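Speaker notes: Taking a computer apart, one arm at a time
Sulgate Robotics Club, student project night

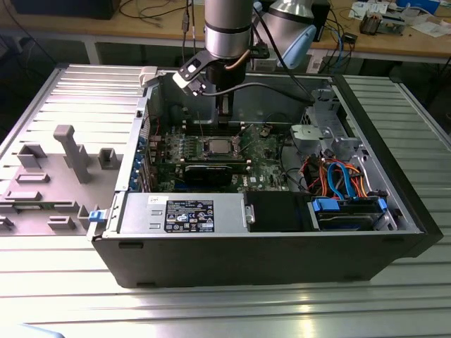 Notes and talk by the build team lead, Sulgate Robotics Club
For the 7th August session, main room, after the break

Leave the first slide up while people find their seats. Don't start talking over the chairs.

OPENING

Hi everyone, and thanks for staying on after the sausage rolls. I'm going to talk for as long as you'll let me about our favourite thing in the workshop, which is a dead desktop computer on its side.

Quick show of hands: who has opened up a desktop computer? (Wait. There'll be plenty.) Keep your hand up if you've done it with two fingers and no wrist feeling. (Laugh, move on.)

So that's our project. We call it Etmont, after the street the club started in, and the job is easy to say: take an old office tower and get the useful parts out with a robot arm, without breaking them. Memory first, then cables, then the drive, then whatever else we can manage by the end of the year.

We picked it because every school in the district has a cupboard full of these machines. The parts inside still have some life in them or at least some metal worth recovering, and people pull them apart by hand when there's time, and there's never time.

SLIDE 1, THE WORKSPACE (still up)

Point at the gripper. It's the black bit, two fingers, sitting over the back part of the motherboard near the memory slots. That spot is where our students have spent most of their term!

Point at the processor, the silver square near the middle. The cooler is off in this one, so you get a nice clear look at it in its socket. Ask the younger ones if they can find the power supply. It's the silver box with the black label.

The table is ribbed aluminium and we love it. You can bolt anything to anything.

If someone asks about the grey fixture on the left with the pegs, say yes, we'll talk about fixtures, hang on two slides.

SLIDE 2, WHY IT'S HARD (text only)

Go slowly here, it's the part people enjoy most.

When you reach into a computer with your hand, you're doing a heap of things you don't notice. You nudge a cable aside with your knuckle. You feel the clip go. You tilt your head to see under the drive bay. The arm gets none of that unless we give it to it.

Memory sticks: you have to open the latch before you pull. If you pull with the latch shut, you're lifting the whole case. We have lifted the whole case. (Pause for effect. It only went up a couple of centimetres but the noise in the room was fantastic.)

Cables: they never sit in the same place twice. A hard part like a drive is where you left it. A cable has opinions. Our first program had one fixed position for grabbing the cable bundle and it worked beautifully on the Monday and never again.

Screws: we're not doing screws yet. Someone will ask. We'd like to, and we need a different tool on the end of the arm. That's next year's crew.

SLIDE 3, THE FIXTURE (text and the drawing)

Fixtures are the least glamorous part of robotics and I could talk about them all night, so somebody wave at me if I do.

A fixture holds things still in a place you know. With pegs and blocks you can set a part down and find it again to the millimetre, and then the arm can practise picking up and putting down over and over. Our students learnt more about measuring from making fixtures than from any worksheet I've given them.

Mention the three versions of our memory rack:
Version one, cardboard. Lasted an afternoon.
Version two, printed, slots too tight. Sticks went in and stayed in.
Version three, printed with a little slope at the top of each slot so the stick slides in even if the arm is slightly off. That slope was a Year 8 idea and it's my favourite thing in the whole project.

Hand the version three rack around now. Get it back before question time. Last year we lost a gearbox this way.

SLIDE 4, HOW WE RAN THE TERM

Three crews, and everyone swapped at half term whether they wanted to or not.

The reach crew worked out where the arm can get to and where it can't. They did this with masking tape and a marker on a spare case before they touched any software, and I'd tell any school starting out to do the same.

The grip crew looked after the fingers. How wide to open, how hard to squeeze, what to stick on the tips. They tried bicycle tube, heat shrink and the rubber off a jar opener. The jar opener won.

The log crew wrote everything down. Every attempt got a line: what we tried, what happened, what we changed. By the end of term they had 2,637 lines in the log. (Let that sink in, they earned it.) The kids who'd signed up to drive the robot were pretty grumpy about being on the log crew, and then at half term a few of them didn't want to swap out.

Our target was 1,000 clean memory pulls. We passed it in the second-last week with everyone standing around the bench counting out loud. I've never heard a room cheer that much for a piece of computer memory.

For the log, a clean pull means the latch is open, the stick comes out straight and it ends up in the rack. If it's dropped, it doesn't count. If a person touches it, it doesn't count. The students set those rules and they were a lot stricter than I would have been.

SLIDE 5, THINGS THAT WENT WRONG

Pick from these depending on time. Do the first one regardless.

The backwards case. We had a program running so well that we wanted to show it to the parents. Someone turned the case around to dust it. The arm went confidently to the wrong corner and spent a full minute trying to pull a memory stick out of thin air. The parents thought it was dancing. We now have a strip of tape on the table and a matching strip on the case.

The sticky fingers. Double-sided tape on the tips gives you terrific grip. It also gives you no way of letting go.

The wrist cable. The cable from the arm's wrist has to go somewhere, and if it's too short the arm stops partway and if it's too long it droops into the work. We re-ran ours several times. If you're building anything that moves, leave a whole session for cables. Then leave another one.

The rounding error. Two students, two laptops, one of them in inches. They know who they are, and they've both forgiven me for putting it on a slide.

SLIDE 6, SAFETY

Short and serious. Slow down for this.

Power lead off the computer and out of the room before the case is opened. We don't open power supplies, ever, and neither should you at home, even when they've been unplugged for ages. They come out whole and go in the bin for the recycler.

Glasses on at the bench. Long hair back. One person has a hand on the stop button whenever the arm is live, and that person does nothing else. They don't film, they don't give advice, they don't eat.

Case edges are sharp. We used up a fair few plasters in the first fortnight and hardly any after we started filing the edges.

SLIDE 7, WHAT'S NEXT

The Makokha Shield is in October and we've put in an entry for the open section. The task is to sort parts from a machine the team hasn't seen before, so everything we've built around one case has to work on a stranger. I think we've got a decent shot. I also think we'll find out a lot about our own code on the day, and either way it'll be a great bus trip.

Between now and then:
Drive removal. The drive bay is next on the list. The clips on the rails are blue, a lovely easy colour for a camera to find, and we're hoping the mystery machine is as kind to us.
Cable finding. The grip crew wants to try a gentle sweep to gather the bundle before closing the fingers. Early tests are promising and a bit hilarious.
A second kind of case. We need more old towers! If your work is clearing any out, come and see me. Any brand, any condition, please take the drives out first if there's anything private on them.

Kakham School is starting its own team this term and will be sharing our bench on alternate weeks. Say hello to them, they're in the back two rows. (Get them to wave.)

JOINING

We've got 19 students this term and room for a few more. You don't need to know how to code. You don't need to be good at maths, though you may find you get better at it by accident. You need to be okay with something not working for three weeks and then working while you're out getting a drink of water.

Sign-up sheet is by the door. Parents, there's a separate sheet for you, because we can always use an extra pair of eyes on a session, and you'll be handed a file and a case edge before you've got your coat off.

QUESTIONS

Likely ones, with short answers so I don't ramble:

How long does one memory stick take? Slower than you'd do it. Speed comes later, clean comes first.

Did the students write the code? Yes. I helped with the setup and the very boring bits. The rest is theirs, including the comments, some of which I've asked them to tidy up.

Does it see the parts or just remember where they are? For memory it mostly goes by position. For cables it has to look. Invite one of the reach crew up to answer this properly, they explain it better than I do.

What happens to the parts? Working memory gets tested and goes back into machines for the homework room. The rest goes to the recycler in sorted tubs.

Can I have a go? Yes! Bench opens straight after this. One at a time, glasses from the blue tub, listen to whoever is on the stop button.

Get the rack back.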